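Budgeting for the Second Gripper

When Grestitz drew up its equipment plan in May, the robot arm was the easy line. Faromine had quoted for it, Bailly had quoted against it, and the two prices were close. The hand-held grippers took longer. They are cheap beside an arm, but they are used every day in ordinary rooms, and they wear out first.

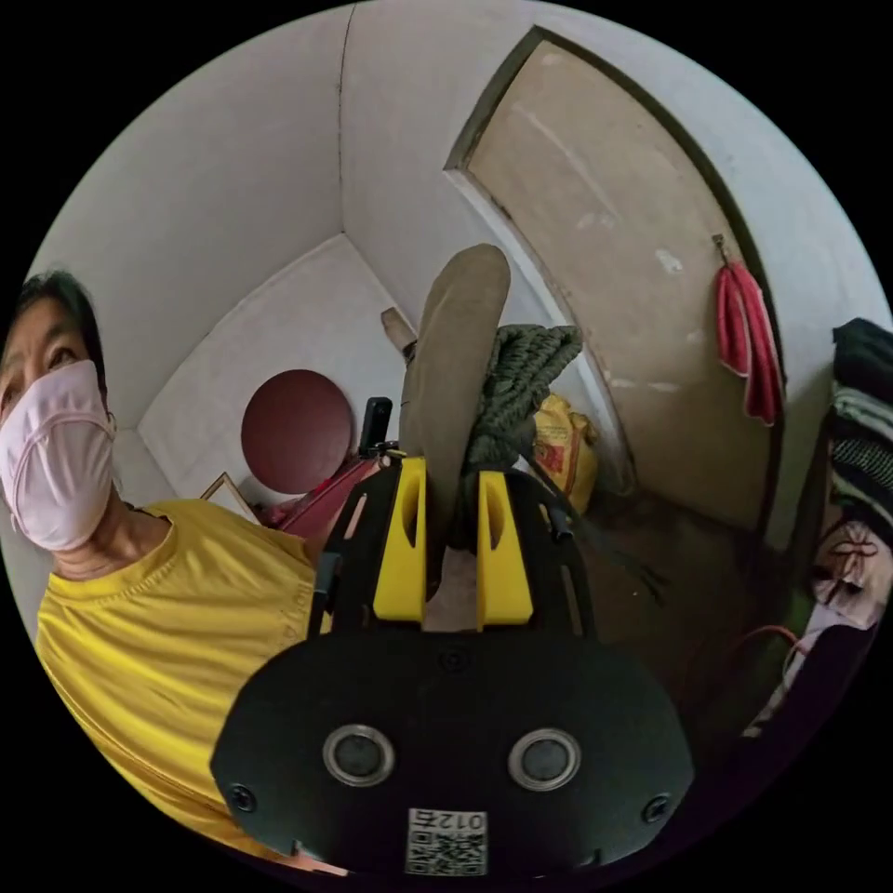 Eetu Kallio would have bought fewer arms and more spares from the start, and said the plan had treated fingers and mounts as small change when they decide how many days a crew can work.

The final order was for six grippers at 1,190 dollars each, with spare fingers at 191 dollars a set. Brollis offered a service contract as well – it was turned down for the first year. Storage was left out of the May draft and had to be added later, along with travel and 100 hours of paid practice for new operators.

Clothing and bedding make up much of the work, and a bedroom leaves little space to turn around in.

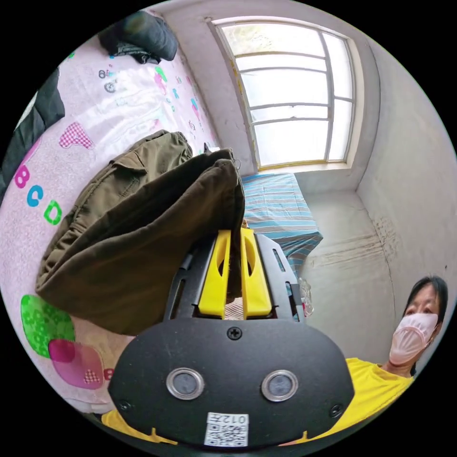
Should a small team lease its grippers or buy them?

Buying makes sense if they will be in use for most of the year. For a short project, lease them and put the money into spare parts and training.

Grestitz will review the arm purchase when the first year's repair bills are in.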